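Forum des résidences Larkby – Entretien du linge
Temps de lecture : 2 min

Séchage en intérieur : linge clair et linge de couleur

**Intendance_Ernholm**
Mesdames, Messieurs, le règlement de la buanderie sera révisé en novembre. Il est proposé que les chemises soient suspendues sur cintre dès leur sortie de la machine et que les textiles de couleur demeurent au panier jusqu'à libération de la barre. Les observations sont recevables pendant 14 jours.

**V. Baptiste**
Je souscris à la première disposition. La seconde me paraît contestable : un textile bleu vif laissé en tas conserve ses plis et peut déteindre sur ses voisins. L'article 11 du règlement actuel prévoit d'ailleurs un panier distinct pour les couleurs.

**Résidence_Bolgate**
L'article 11 n'est guère appliqué chez nous, faute de place.

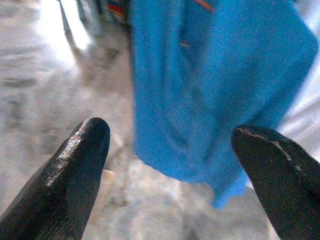
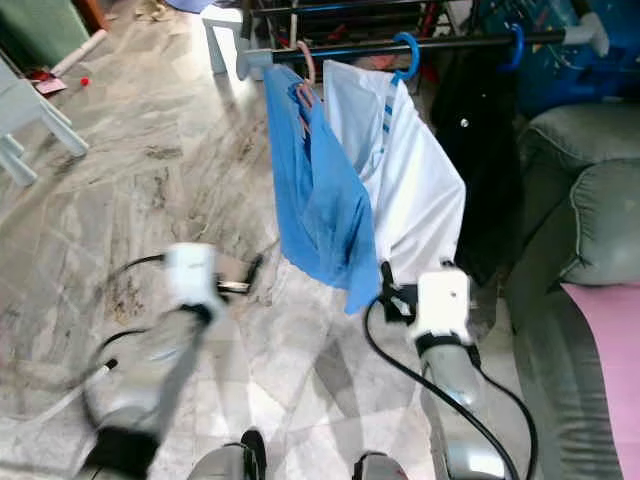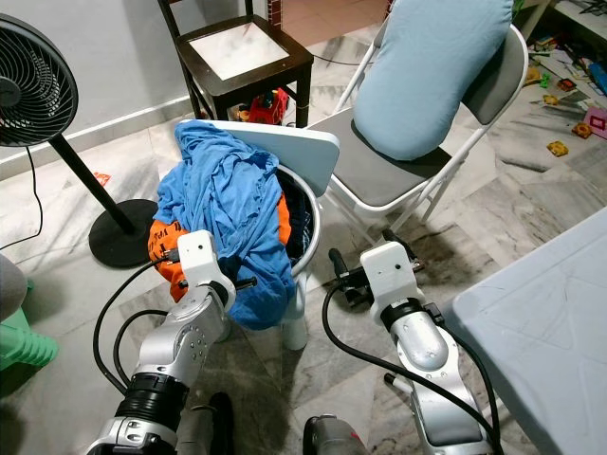 **Jurgita Vasiliauskas**
Il conviendrait de distinguer le linge de maison des vêtements. Les serviettes supportent une attente raisonnable, les chemises non. Je demande en outre que le nombre de cintres soit fixé par foyer, faute de quoi la barre sera occupée par les premiers arrivés.

**V. Baptiste**
Un quota de cintres serait difficile à contrôler. Je maintiens ma préférence pour deux paniers, l'un clair, l'autre foncé.

**Résidence_Bolgate**
Deux paniers supposent une surface au sol dont toutes les résidences ne disposent pas. À Liepiņa, la même demande a été écartée pour ce motif.

**Intendance_Ernholm**
Il est pris acte des deux positions. La rédaction suivante est soumise à votre avis : « Les couleurs vives sont séparées du blanc avant lavage et ne séjournent pas au panier plus de 3 heures. » La question des cintres fera l'objet d'un point séparé.

**V. Baptiste**
Rédaction acceptable, sous réserve que l'article 11 soit maintenu.

11 commentaires · 3 partages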